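How to Get Wax Out of a Cotton Tablecloth

Posted 24 December 2020 by Malou Bech
Filed under: Laundry, Stains

Candle wax looks worse than it is. Most of it sits on top of the weave and lifts off once it is hard. What stays behind is a thin greasy layer, and with colored candles a bit of dye. You deal with them in that order: wax, grease, dye.

This method is for plain cotton and linen. Do not use it on silk, wool, or anything with a coating. If the care label has a crossed-out iron, stop after step 2 and take the cloth to a cleaner.

What you need

A bag of ice or a freezer pack
A dull knife or an old plastic card
Plain paper towels with no printing
An iron
Dish soap
Oxygen bleach powder, only for colored wax on white cloth

Step 1. Harden the wax

Leave the spill alone while it is soft. Wiping pushes it into the threads. When it has set, lay the ice on it for 13 minutes. A small cloth or napkin can go straight into the freezer in a plastic bag.

Step 2. Break it off

Pull the fabric tight with one hand and work the edge of the card under the wax with the other. Go with the weave. Large drips come off whole. Turn the cloth over and check the back, then shake the crumbs into the trash and not the sink.
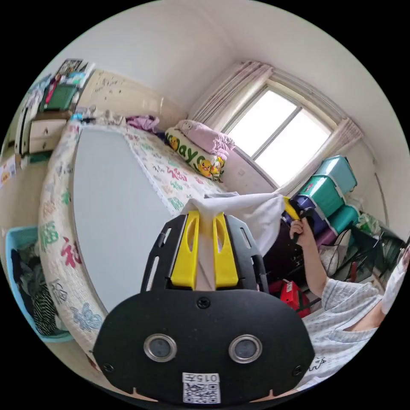

Step 3. Iron out what is left

Put two layers of paper towel under the stain and two on top. Set the iron to medium with the steam off. Press for a few seconds, lift, and look at the paper. A dark greasy spot means it is working. Move to a clean part of the paper and press again. Keep going until the paper stays clean.

Don't slide the iron back and forth. It spreads the wax into a bigger ring, and then you have more to iron.

Step 4. Treat the grease

Rub a few drops of dish soap into the mark from the back. Wait ten minutes and rinse with warm water.

Step 5. Treat the dye

Skip this if the candle was white. For red or green wax on a white cloth, mix oxygen bleach in warm water as the package directs and soak the whole cloth, so you don't end up with one bright patch. Check it every hour. Dark red can take overnight – my mother-in-law's candles always do.

Step 6. Wash and dry

Wash at the warmest setting the label allows. Hang it to dry. The heat of a dryer can set any dye that is left, so keep it out until you have looked at it in daylight.

Comments

Pallavi Negi: Does this work on a cotton blend?

Malou Bech: Yes, but turn the iron down to low and expect to press more times.

Vibeke Ásgeirsdóttir: I used brown paper bags in place of paper towels. Fine as long as you keep the printed side away from the cloth.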